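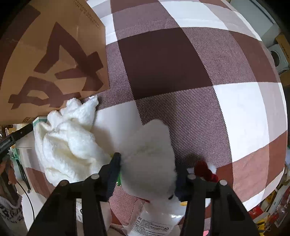
Home | Body Stuff | Ask Me | Games

Filed under: Your Amazing Body

Why Do I Get Hiccups?

Hic! You know the feeling. You're eating lunch, minding your own business, and your chest jumps all by itself. I once got them in a library at 2 in the afternoon, and I think the whole building heard me!

So what's going on in there? Under your lungs you have a big, stretchy muscle shaped like an umbrella. It's called the diaphragm (say it like this: DIE-uh-fram). When you breathe in, it pulls down and your lungs fill up with air. Most of the time it works so smoothly that you forget about it.

Sometimes, though, the diaphragm gets grumpy and squeezes all of a sudden. Air rushes in, and a little gate in your throat snaps shut. That snap is the "hic" you hear.

Eating too fast can set it off. So can fizzy drinks, a big giggle, or getting really excited.
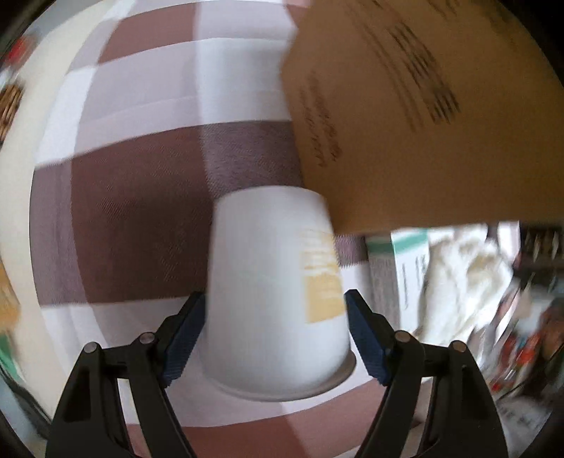 Now, cures! Everybody in my family has one. My favorite is holding my breath while I count slowly in my head (I never make it to 20, and that's fine, just let go when you want to). Other people take small sips of cold water. Do these tricks work? Doctors aren't completely sure, but they're easy to try, and hiccups usually go away by themselves in a few minutes anyway.

If yours hang around for a whole day, or they hurt, tell a grown-up so they can call your doctor.

Even babies get hiccups before they're born, and their moms can sometimes feel the little bumps!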